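Gripper notebook, November, planning the next equipment order

Started 9:40. Goal for today was to get a number I can hand to Paweena Sangkhawat before she closes the equipment list. She wants one page, with the must-haves separated from the rest. What follows is the long version so the one page makes sense later.

What we have to spend

The line for hand-held tooling is 2,764. Out of that, 1,764 is already promised to the Drenau order (the wrist mount and the two spare motor boards). I asked whether the Drenau order could go on the arm budget, given that the boards fit both. Paweena said no, the arm budget is frozen until the new bench is paid for. So I have an even thousand to work with, shipping included.

Fingers

Current fingers are the black block type with the small round holes along the top. I'm happy with the shape and don't want to redesign it in the same round as a purchase. The question is only whether we keep making them or pay someone.

Kozłowski quoted 62 per pair, minimum four pairs, so 248 before shipping. They want the drawing with tolerances on the holes, and our drawing doesn't have any. I'd need an afternoon to fix that. Wadholm quoted lower per pair but wanted a setup charge for each revision, and we will certainly have another revision by spring. Crossed Wadholm off for fingers. Still talking to them about cases.

Making them ourselves costs little in material and a lot in my time. I had 24 hours down against finger work in the last budget period, and most of it was cleanup on the holes. I'm leaning toward Kozłowski for the four pairs and keeping our own as backup.

Table surface

This is the item I keep going back and forth on. The tool works low over bare wood most of the time, tips just off the surface, and the top is light with a strong grain and a satin finish that throws a bright band across the middle. Pretine sells a matte gray mat cut to size. Price for our table came to 210. A second one for the side bench would be the same again, and I don't think we need it.

Against the mat: Paweena points out that half of the places we want to take the tool will have wood tables like this one, and we can't put a mat on all of them. Fair. For the mat: I'd like one surface that stays the same from month to month so that I can compare fingers on it. I put it down as should-have. If it goes in, the rule is that comparison runs use the mat and everything else stays on wood.

Also looked at the lights. Turning the overhead lamp or adding a diffuser would cost next to nothing next to the mat. Should try that first, before the order closes.

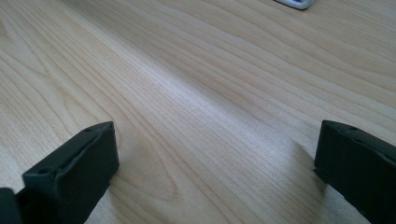 List as it stands at noon

Must have
Four pairs of fingers, Kozłowski, 248
Screws and inserts for the finger mounts, 35
One hard case with cut foam, Wadholm, 140 (their quote runs out at the end of the month)
Shipping on all of the above, some 60, to be confirmed

Should have
Pretine mat, one, 210
Lamp diffuser, 25

Can wait
Second hard case
Second mat
Softer finger pads. Three kinds on offer, no idea which one we want. Buy a sample pack out of petty cash and don't let it hold up the order.

Must-haves come to 483. With both should-haves it is 718, and 282 left over. I would rather not hand the leftover back. Proposal is to hold it for one more round of fingers after the revision, at the same minimum of four pairs. That would be another 248, plus whatever the shipping is, so it fits but only just.

Questions for Paweena

Does the case count as tooling or as furniture? Last time it was moved after the fact and we lost the money from our line.

Can Kozłowski be paid on invoice, or do we need to set them up as a new supplier first? If it's the second, it needs to start this week.

Is the 1,764 for Drenau final? Their last quote had shipping listed separately and I can't tell from the order sheet if it's in there.

To do

Put hole tolerances on the finger drawing and send it to Kozłowski.
Measure the tabletop again before giving Pretine a size. The figure in the old notes leaves out the rounded corners.
Try the lamp in two other positions, write down both.
Ask Wadholm to extend the case quote by two weeks.
One-page version to Paweena by 4:00.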